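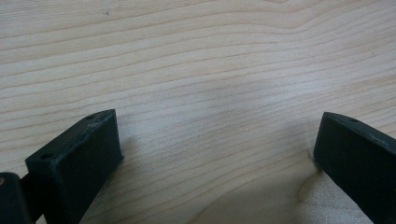

How long does a sourdough starter take before you can bake with it?

Mine took two weeks, and I'd plan on that even if the bag of flour tells you five days. It's ready when it doubles in a jar within a few hours of being fed and does the same thing the next day, and the day after that.

OK, so that's the short version. The long version is what I wish I'd had taped to the fridge back in May, when I was throwing out my third jar of gray goo and wondering if my kitchen was cursed. So let's go through it.

What you need

A jar with straight sides (a wide pickle jar is great), a rubber band, a spoon, a scale that reads in grams, and flour. I start with whole rye or whole wheat and switch to plain bread flour later on. Water from the tap is fine at my house. If yours smells like a swimming pool, leave a pitcher out overnight.

Please use the scale! I did cups for ages and my starter was soup one day and Play-Doh the next.

Days one and two

Put 40 grams of rye flour and 40 grams of water in the jar and stir until there's no dry flour hiding in the corners. Scrape down the sides, set the lid on loosely, and put the rubber band right at the level of the mix. Then leave it alone for a full day. On day two just stir it. That's it, go do something else.

Days three to six

You'll probably see a big burst of bubbles on day three and get very excited. I called my sister. Don't bake with it. That first rush is mostly bacteria you don't want, and it usually smells like old socks or worse. After that it goes flat and looks dead for a few days, which is exactly when I threw out jars one and two. Keep feeding it.

Every morning, keep 40 grams of the old stuff, get rid of the rest, and stir in 40 grams of flour and 40 grams of water. Move the rubber band. I do mine at 7 while the coffee drips, and if I forget until dinner, well, it gets fed at dinner.

If you see pink or orange streaks or any fuzz, toss the whole thing and wash the jar in hot soapy water. A layer of dark liquid on top is only hunger. Pour it off or stir it in.

Week two

Switch to half rye and half bread flour, and go to two feedings a day if you can manage it. The smell should be turning into something like yogurt or green apples. My kitchen runs cold, so I keep the jar in the oven with just the light on (put a sticky note on the oven door, I mean it — I preheated a jar once and I can still smell it).

When it doubles three days in a row, you're there. Some people drop a spoonful in water to see if it floats. Mine sank plenty of times and made perfectly good bread, so I go by the rubber band.

The first loaf

Keep it plain. This one came to me from Charalambos Giannakopoulos, who taught the evening bread class I took at Gridcombe, and I've only fiddled with the salt:

400 grams bread flour
271 grams water
80 grams bubbly starter
8 grams salt

Mix everything but the salt, wait half an hour, then squeeze the salt in with wet hands. Fold the dough over itself every 30 minutes, four times, and then let it sit until it's puffy and jiggles when you shake the bowl. Could be four hours, could be seven. Shape it into a ball, put it in a floured towel in a bowl, and refrigerate it overnight.

Next day, heat a Dutch oven at 450 for a good 45 minutes, slash the top of the dough, and bake 25 minutes with the lid on and 20 with it off. Let it cool all the way before you cut it. (I have never once managed this, and the middle is always a bit gummy, and I eat it anyway.)

Keeping it going

If you bake once a week, the fridge is your friend. Feed it, leave it out for an hour, lid on, into the back behind the mustard. Take it out the day before you bake and give it two feedings. Mine has gone a whole month in there with no attention at all and came back on the third feeding.

Keep the extra in a second jar in the fridge once you're past the first week. It makes really good pancakes and even better crackers — I'll type up the cracker recipe as soon as I find the card I wrote it on.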